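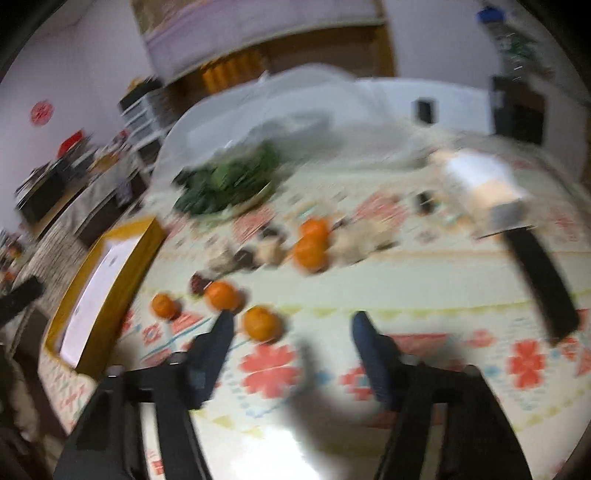
My nephew's school has a robotics club, and in November the club gave up building robots that follow a black line and took up something called demonstration learning. I was invited to the open evening at Vallby as a parent substitute, ate two biscuits, and have been arguing with people about it ever since.

The idea is simple enough to explain to a grandparent. A student holds a gripper in one hand, or one in each, and does an ordinary job at an ordinary table: picks up an orange, puts it down somewhere sensible, picks up the next one. The recordings go into a training set. Do this often enough and a robot is supposed to pick up the habit. The club has set itself a target of 1000 recordings before the regional round of the Joltow Cup, and seventeen students have signed up to make them.

I should say that I like the club. Nadiia Lysenko has run it for years on a budget that wouldn't keep a hamster, and the students adore her. When I was their age we had a soldering iron and a poster. But I have doubts, and the more enthusiastic the grown-ups get the firmer those doubts become.

Start with what the students are learning. Maksym Koval, who is in the year above my nephew, told me with great pride that he had become fast. He can move a piece of fruit with the gripper nearly as quickly as with his fingers. Good for him. I asked what happens to the recordings afterwards and he said that Danylo uploads them. I asked Danylo Kravchuk, and he said they go to a shared folder and then "the model trains". What does the model do with a bad one? He wasn't sure. Neither, when I found her by the tea urn, was his mother. 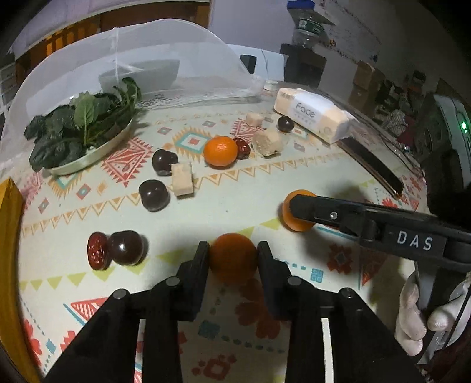 Picking up mandarins is pleasant work, and I can see why the list filled up. It is also the part of the job that industry, if it could, would hand to anyone with a free afternoon. The interesting parts come before and after. Who decides what counts as a good pick? How many oranges does a machine need to have met before it can cope with a lemon? What do you do when half your recordings were made by one boy who always starts from the left? Those are questions for a clever fifteen-year-old, and at the moment they are being answered, if at all, by the software.

Mawuli Aidoo, who teaches physics and helps out after hours, thinks I am being unfair. You can't ask anyone to judge data, he says, before they have made some and felt how dull and fiddly it is. A student who has fumbled a grape will know something about friction that no worksheet can give them. I accept the grape. I'd accept it more happily if there were a worksheet as well - a page on which they had to write down what went wrong and guess why. There isn't one. I asked.

Then there is the competition, which rewards quantity. Entries to the Joltow Cup are scored partly on the size of the set, so the club chases size. Uliana Onyshchenko, the only student I met who seemed cross about this, wants to throw out every recording where the fruit was nudged by accident. She was outvoted. My guess is that her smaller set would have taught the others more, even if it came nowhere.

I don't want the project stopped. I want it slowed down. Let them make 17 recordings, watch every one together, and argue about which they would keep. Let somebody train on the keepers and somebody else on the rejects, and see whether there is any difference. If there isn't, that would be worth an evening's talk too, and I would come back for it.

My nephew, for the record, thinks I should have a go with the gripper before I write anything else. I've told him I will, once he can explain to me what's in the folder.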